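Contreras takes back used storage bins in Todedstead

August 2021. Contreras, the storage supplier of Todedstead, has opened a return service for its large grey bins. Households and shops can bring back a used bin and receive 20 per cent off the next one. The service has place for 300 bins.

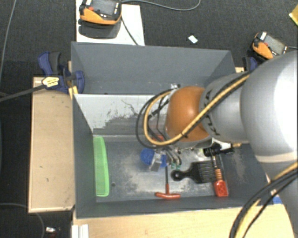 A large grey bin with wear marks on its floor. Photo: Contreras

Scuffs and scratches are accepted, also where the coating is worn. Bins must be emptied and swept before the return. Cracked bins are not taken at present.

A second return point will open in Trullivport in October. Customers are kindly asked to bring the lid, if they still have it.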